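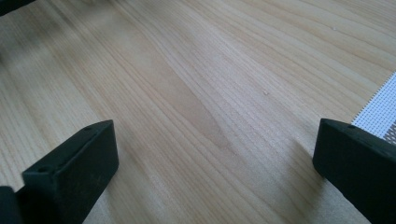

2 min read

Clorko Work Table, Pale Finish

The Clorko is a general-purpose work table supplied by Nulico to schools, offices and shared workrooms. It has a light wooden top in a blond, creamy tone, with fine, straight grain lines in tan and honey shades. The surface is smooth to the touch and has a matte look that suits rooms with strong overhead lighting.

Grain and color

Wood varies from one top to the next. A slightly darker streak may run along the grain and fade at both ends into the paler wood. Such bands are a normal feature of the material and are not accepted as grounds for return. Customers who are ordering several tables for one room may ask for tops to be matched by tone. Requests must be made when the order is placed.

Sizes and ordering

The standard top measures 2,000 mm in length. A longer top of 2,659 mm is available for meeting rooms and is delivered in a single piece. Please measure doorways and stairwells before choosing the longer model. The order number for the standard table is 294. Frames are sold separately under the Asance name and are available in fixed and adjustable height.

Care

Wipe the top with a soft, damp cloth, following the direction of the grain, and dry it at once. Do not use scouring pads, bleach or wax polish. Place a mat under hot dishes and under any equipment with metal feet. Small marks may be treated with Woo surface oil, applied thinly and left overnight.

Delivery

Tables are delivered flat and are assembled on site by arrangement. The standard top weighs 87 pounds when packed and must be lifted by two people. Any damage should be reported to Nulico before the table is put into use, together with the order number and a note of the room in which it was unpacked.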